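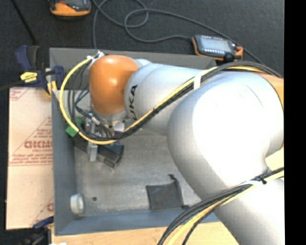
The Stollport open bin in gray metal.

Print | E-mail
Search reviews... Go
4 min read

Stollport Open-Top Metal Bin: Our Review

By Jin-sol Gil

So I finally gave in and bought the big one. I'd been living with plastic totes in the shop for years (you know the kind, they bow out in the middle and then one day a corner just lets go) and after the last one dumped a load of pipe fittings across the floor I'd had it. Nestor Tiongson has a Stollport at his place and has been telling me to get one since forever, so I ordered the same model in October and have been beating on it ever since.

First thing, it's a plain gray metal box with no lid. That's the product! If you want dividers and little label windows, go look at the Rereck, which has all of that and costs a good bit more. I wanted something I could throw heavy parts into without thinking, and for that the Stollport is great. The walls are stiff. I leaned my whole weight on one side while fishing for a coupling at the bottom and it didn't flex in any way I could feel.

Noise is my biggest gripe. Drop a bracket in there from waist height and the whole street knows. I cut a rubber mat to fit the bottom and it helped a lot, so budget for one of those. Darwood sells a liner that's supposed to fit, but mine came up short on one side and I sent it back.

It's also heavier than I expected. Two of us got it off the truck okay, but I wouldn't want to shift it alone, and you'll need to pick your spot before you fill it. Mine went in slightly crooked and it's still crooked. Oh, and wear gloves for the unpacking. The rim on mine was fine, but there was a sharp little burr underneath, near one corner, that I took off with a file in a minute or so.

Things I like more than I thought I would: being rectangular, it sits flat against a wall and I'm not losing floor behind it the way I did with my old Bang drum. Sweeping it out is easy too, no ribs or odd pockets for washers to hide in. And with the top wide open I can see what I've got and reach in from any side, even with both arms full.

The finish has picked up scratches, sure. Gray hides them pretty well and I quit looking after week one. I wiped the inside down with an oily rag before I loaded it and there's been no rust so far, though my shop is dry and yours might not be.

I'd give it 4 out of 5, with the missing point for the racket. The customer service people took over 15 minutes to pick up when I called to ask about stacking, and then told me not to stack it, so I haven't. If you only need to hold light stuff, stick with totes and save your back. I'm getting a second one in the spring if I can find the floor for it.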